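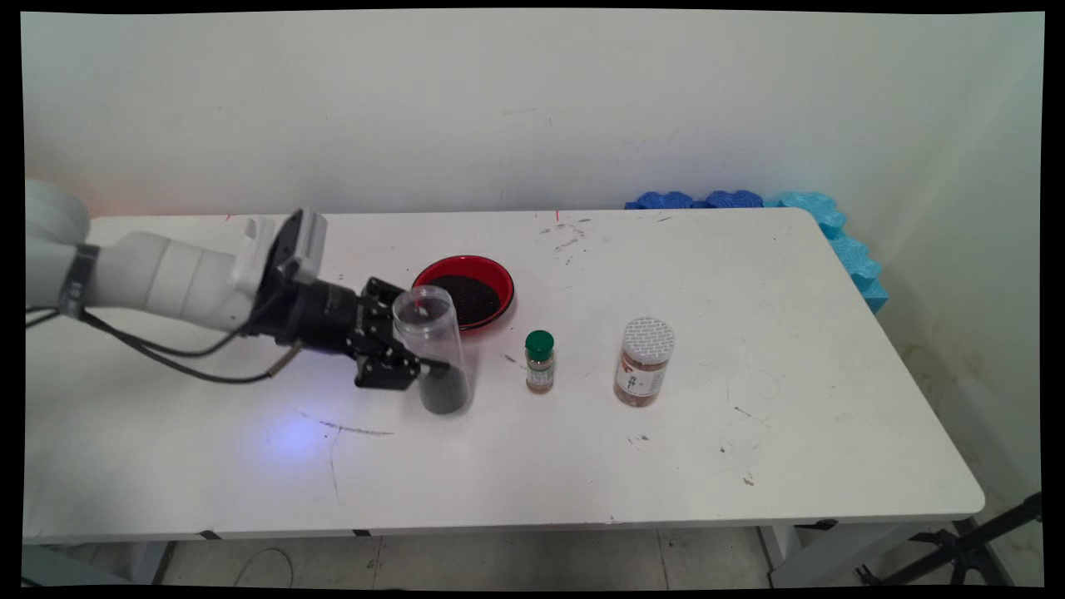 2023-08-01 Adhesive cure, batch 12

Mixed Ferkum resin at the supplier's ratio, 500 g total. Degassed, then poured into the flat moulds. Oven at 90 °C, door shut at 10:40.

Lap shear on the July coupons: mean 357 N, two failed in the substrate and are left out of the mean. Comfort wants the bond area remeasured with the calipers before we quote that.

To do
- Ngân: new release film, the old roll creases
- Me: rerun the two bad coupons
- Ask Lộc whether the oven log saves overnight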